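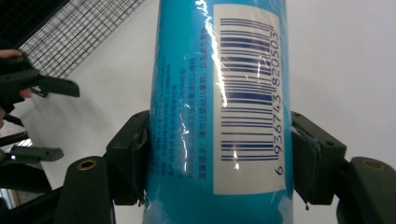
Photo: Enda Ó Dálaigh, Clondisero open day

3 min read

bramka_liv
Open day at Clondisero, my notes

I went to the open day at Clondisero in November and I promised to write something for the people who could not come. Please excuse my English, I write slowly but I check the words.

The visit had two halls. In the first they had the Stornura sorting line, which I think most of you know from the old thread. I stayed longer in the second one, where they show the hand-held grippers. A person holds the gripper and takes the goods with it, and the recordings are later used for teaching the arm. The pieces were ordinary shop goods, among them a tall turquoise cylinder in shrink wrap, with a barcode label and Chinese printing.

Enda Ó Dálaigh led our group and answered many questions. He told us they want up to 600 recordings for each product before they train anything. I found this a lot.

pelle_kog
Thank you for writing this. 600 is a lot if every recording is the same cylinder against the same white wall. What does the arm learn from that? I would prefer 200 with different light.

bramka_liv
I asked almost the same. He said they change the light and the place later in the month. I can only report what I heard.

tovemarkt
Shrink wrap is the difficult thing for me. We had a Goossens scanner at my work and every wrinkled package came back as "no read". With such a shine I would not trust any camera. 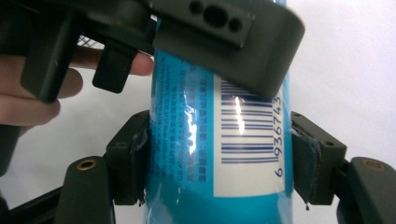

Second hall, same product. Glare over part of the barcode.

bramka_liv
I put one more picture for tovemarkt. The white stripe goes over the bars, so your worry is correct. But the gripper does not need to read the code, it needs to hold the thing. The scanner is a separate station.

tovemarkt
Then the separate station has the problem. Somebody must turn the package.

pelle_kog
What is on the pads? They look lined with something dark.

bramka_liv
Yes, a dark strip, and it is a bit worn at the edges. I did not ask which material. My colleague from Drudine thinks the strips should be changed every 700 grips, but this is his opinion and not from the hosts.

pelle_kog
I disagree with your colleague. You change it when it slips.

bramka_liv
I will tell him. The next visit is in spring and the group is small, so write to them early. The parking is behind the second hall, the entrance is not well marked.

Contact | © Handling Forum | Back to top
This site uses cookies to remember your login. Accept / Settings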